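## 3. Ball rebound on natural and sand-dressed pitches

### 3.1 Sites and sampling plots

Measurements were made at two grounds, Mac Giolla Park and Destwood. Mac Giolla Park is a natural grass pitch on a clay loam base with pipe drainage along both sidelines. Destwood is a sand-dressed synthetic surface laid over a shock pad, used mainly for training and for junior matches. Both grounds were in normal use during the study period, and no match or training session was moved to suit the test schedule.

A total of 19 plots was marked out across both surfaces. Plots were placed to cover the goalmouths, the center of the field, the wings, and the strip just inside each sideline. Goalmouth plots on natural grass were set off the goal line far enough to stay out of the deepest wear, which had been filled with a sand and seed mix before the first test date. Any plot that had been repaired between visits was dropped for that visit and tested again on the next one.

The grass at Mac Giolla Park was cut on the day before each visit. At Destwood the surface was brushed on the ground's usual schedule, and the interval since the last brushing was recorded but not controlled.

### 3.2 Ball release and rebound height

Balls were released from a fixed height with a Hestus drop stand. The stand holds the ball in a vacuum cup and lets it go without spin. All balls were new, taken from a single production batch, and kept indoors overnight before testing. A ball was retired when its seam showed visible lifting or when its mass moved outside the tolerance set in Section 2.

Rebound height was read from side-on video against a vertical scale placed behind the drop point. Two readers worked through the video separately. Where their readings differed by more than one scale division, the clip was reviewed by both and a single value was agreed on. A clip was rejected if the ball touched the stand, if it left the plane of the scale by more than one ball diameter, or if the top of the bounce could not be seen clearly. After rejection, 157 drops remained for analysis. Of these, 39 were made after rain had fallen within the previous day, and they are treated as a separate group in what follows.

Rebound is reported as a ratio of rebound height to drop height. We did not convert it to a coefficient of restitution for the main analysis, as most ground standards are written in terms of the simple ratio.

### 3.3 Surface hardness and moisture

Peak deceleration was measured at each plot with a Hedaron impact hammer. The first impact at each point was kept and later impacts at the same point were discarded, given that repeated blows compact natural turf and raise the reading. Impact points were kept clear of the ball landing points.

Soil moisture at Mac Giolla Park was measured with a probe pushed to root depth. The probe could not be used at Destwood without damage to the carpet, so the synthetic surface was scored by hand as dry, damp, or wet. This score is coarse and was used only to sort drops into groups. It does not enter the regression as a continuous term.

Air temperature, wind speed, and ball surface temperature were logged at the start of each block. Blocks were stopped when gusts passed the limit for the drop stand. Most of the lost blocks fell in October, and all of them were at Mac Giolla Park, where the ground is open on its western side.

**Figure 2.** (a) Two hand-held grippers with cube markers and a white microwave oven on a white table. (b) Gripper with a black V-shaped finger pad. (c) White gripper housing with a rubber-rimmed opening.
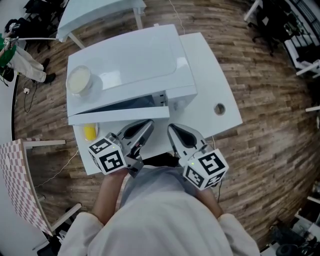
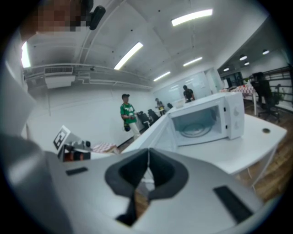
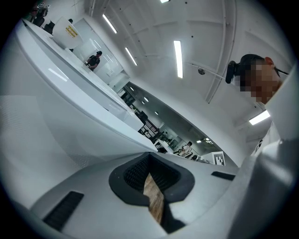 ### 3.4 Statistical treatment

The rebound ratio was modeled with a linear mixed model. Surface type, peak deceleration, and rain group were entered as fixed effects. Plot and ball were entered as random effects. Plot was nested within ground, so the effect of ground and the effect of surface type cannot be told apart in this design. The surface effect reported in Section 4 should be read with that limit in mind.

Residuals were checked against fitted values and against test order. A weak trend with test order was found for the synthetic plots, which would be consistent with slow changes in the balls over a block. Adding ball use count to the model removed most of the trend and left the other estimates nearly unchanged. Ball use count was therefore kept as a covariate.

Peak deceleration and soil moisture were strongly related at Mac Giolla Park, and a model holding both was unstable. Moisture was left out of the main model and is examined only within the natural grass plots.

### 3.5 Repeatability

Repeat drops were made at a subset of plots on each visit, using the same ball and a landing point beside the first. Within-plot spread was larger on natural grass than on the synthetic surface. The widest spread came from the wing plots, where cover was uneven and a ball could land on either a full tuft or a thin patch. Goalmouth plots, although more worn, gave closer readings, which we attribute to the more even top layer left by the sand fill.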